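My year of paying in shells

The money I got into trouble with was called the tundum, and it never existed outside one seaside town. I should say at the start that I'm not a finance person. I write about food, mostly, and I came to Sulville in the first place to eat crab.

The café by the harbour had a sticker in the window with a shell on it and the words "Tundum taken here". I asked the woman at the till what a tundum was. One pound, she said, if you spend it in Sulville, and nothing at all if you don't. She was Canan Kırmızıgül, she owned the place, and by the time I'd finished my crab sandwich she had sold me twenty of them out of a biscuit tin.

They're lovely things, I have to say. The notes come in ones, fives and tens, printed in a sea green that doesn't quite match from one batch to the next, and the ten has a drawing of the old lifeboat house on the back. I bought them as souvenirs and then moved to Sulville eight months later (long story, involving a landlord and a damp bathroom) and found them in a coat pocket.

So I decided to have a go at living on them. I'd change 200 pounds on the first of every month and see how far it went.

Getting hold of them was easy. You go to the counter at the back of Sezer, the hardware shop, hand over your pounds and get the same number of tundum plus a little extra, two in every hundred, as a thank-you. Taner Tekin runs the counter and writes every exchange in a ledger with a proper red spine. The pounds go into an account at the credit union and sit there, so that any shopkeeper who wants out can swap back, less a small fee. I asked him whether that made him a banker. He said it made him a man with a ledger, and would I mind moving because there was someone behind me wanting hinges.

Spending them was easy too, for the first fortnight. Bread, coffee, haircuts, fish, a second-hand bike. I've never talked to so many people while paying for things! You hand over a tundum note and someone tells you their opinion of it, and usually their opinion of the person who started the scheme, and then their opinion of the parking.

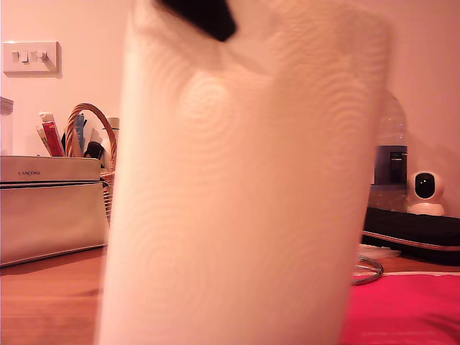

Then I ran into the thing every small currency runs into, and that's the wholesalers. Khang Phan has the grocery on the corner near me and he was taking in more tundum than anyone in town. Lovely for him, you'd think. But his rice comes from a big supplier in the city, and so do his tins and his cleaning stuff, and none of them want a picture of a lifeboat house. He could spend some at the baker's and some on getting the van fixed. The rest piled up in a drawer. When I first asked him about it he opened the drawer and counted it for me, and there were 443 in there, which is a lot of profit to have stuck in a drawer when the electricity bill's due.

He could have swapped it all back at Sezer and paid the fee. Lots of shops did. The trouble is that every note swapped back is a note that's stopped going round, and going round is the whole idea.

I rang Signe Ekström, who spent years studying local currencies and now mostly keeps bees, to ask if Sulville was doing it wrong. She said it was doing it the way everybody does. The notes pool in the shops that sell the things people need every week. What helps, in her view, is getting wages and council bills into the loop, so a shopkeeper has something big and boring to spend the money on. She was also quite stern with me about tax. I'd assumed (I suspect half the town had assumed) that a haircut paid for in shells was somehow a favour between friends. It isn't. A trader who takes ten tundum has taken ten pounds as far as the books are concerned, and has to write it down like any other sale.

I passed this on to my hairdresser and she already knew, thank you very much.

The next worry was the app. A company called Omenance offered to put the tundum on people's phones, and there was a meeting about it upstairs at the library on February 29, 2020. I went along expecting a dozen people and had to stand. Iara Retamal gave the case for it, and gave it well: no printing, no drawer, you could pay a supplier two towns over at the touch of a button if they'd signed up. Then somebody at the back asked what Omenance got out of it, and the answer was a slice of each payment, and the mood went a bit chilly. Canan said she already had a card machine that took a slice of each payment. Taner wanted to know who'd hold the pounds. Someone else wanted to know about the biscuit tin.

They voted to carry on with paper until the end of March and look at it again. Iara took it in good spirits and bought a round afterwards, in tundum.

My own sums, then. In a good month I got through the full 200 and had to go back to Taner for more. In a bad one I had plenty left over and was buying fish I didn't want just to be rid of it. I didn't save any money, apart from that two in every hundred, and I almost certainly spent more on cake. I did stop using the supermarket on the ring road, and I couldn't tell you the last time I ordered something online that Sezer had on the shelf.

Khang has got his pile down a bit. He pays his Saturday lad partly in tundum now, at the lad's own request, because the chip shop takes them. The printer's invoice he settled with a stack of fives. The last time I was in, the drawer was down to 14 notes, and he asked if I'd like my change in pounds or shells. I took the shells. I owe Canan for a sandwich.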